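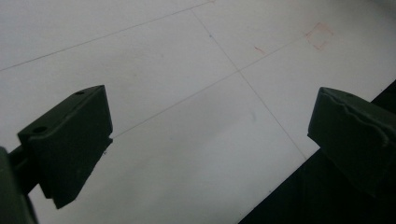
Session 3: The Short Biographical Note

Handout for Writing for School and Community, R. Hayat
Revised Jul 24, 2022

Reading for this session: the packet of senior profiles from the Mornstead spring program. Bring a pencil. Bring the packet too, please. Last time half the room shared one copy and a bag of pretzels.

1. What the note is for

A biographical note for an awards night, a scholarship dinner or a graduation program gets read by three kinds of people: the student's family, the families of other students (who are comparing), and a bored uncle who has finished his salad. Write for the uncle. The family will love it whatever you do.

The note has to say who the student is, what they did at school and what comes next. Most notes manage the middle part at great length and run out of room for the rest.

2. Order of facts

The usual order is name, parents or guardians, school, plans, activities, and one outside interest. It's a dull order and it works. If you change it, have a reason.

Check the name with the student. Then check it with whoever filled in the form. In May I printed Tetteh Ofori as "Teddy" on a program that went to 790 households, and his grandmother still brings it up.

Guardians are listed as the family wants them listed. Don't tidy this. If the form gives two households, print two households.

3. The pile of titles

From the packet, first draft:

"Mitsuko is President of the Recycling Club, Vice President of the Spanish Club, Co-Captain of tennis, Secretary of the Class Council, and a member of the Lirneo Mentors, the Yearbook, the Pep Band and the Snack Committee."

Every word of it was true. By the second comma the reader has left. The version that went to print:

"Mitsuko Katayama has played tennis for four years and was co-captain for two. As president of the Recycling Club she got glass bins into both cafeterias. She also plays trombone in the Pep Band."

Note what was cut. The Snack Committee met once.

A few working rules:
Keep two or three roles and say what the student did in at least one of them.
Lowercase the titles unless they come right before a name. Students will fight you on "captain."
Spell out clubs with initials. FKO means Flukano to eleven people, all of them in it.
"Active member" means "member."

4. Plans

"Plans to attend" is safe. "Will attend" is safe only if someone has sent a deposit. "Hopes to attend" sounds like a diagnosis, so find another way: "is applying to nursing programs" does nicely.

A student who is going to work, enlisting or taking a year off gets a plain sentence of the same length as everyone else's. No "has chosen a different path." Ayuba Akolgo's note said he was starting at Opoku as an apprentice electrician, and more people asked him about it at the reception than asked about anyone's major.

Undecided is a real plan. Print it.
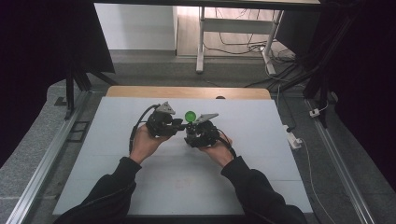

Small green ball held between two hand-held grippers.

5. Adjectives

Take out "passionate," "driven" and "well-rounded." Put back any you can prove. When Ghislain Wong took this course he went through an old program with a highlighter and found that every single student in it was dedicated. Perhaps they were. It must have been exhausting in the hallways.

6. Length

Our limit is 30 words for the stage announcement and 197 for the printed note. The second number comes from the width of the column and has no deeper meaning. Count the name. Hyphenated words count as one, and I don't want to discuss it again.

Exercise for next time

Interview the person on your left for five minutes. Write both versions. Read the short one aloud to someone who is eating, and mark the spot where they look down at the plate.

Hand in both versions with your interview notes stapled behind. Paper clips come off in my bag.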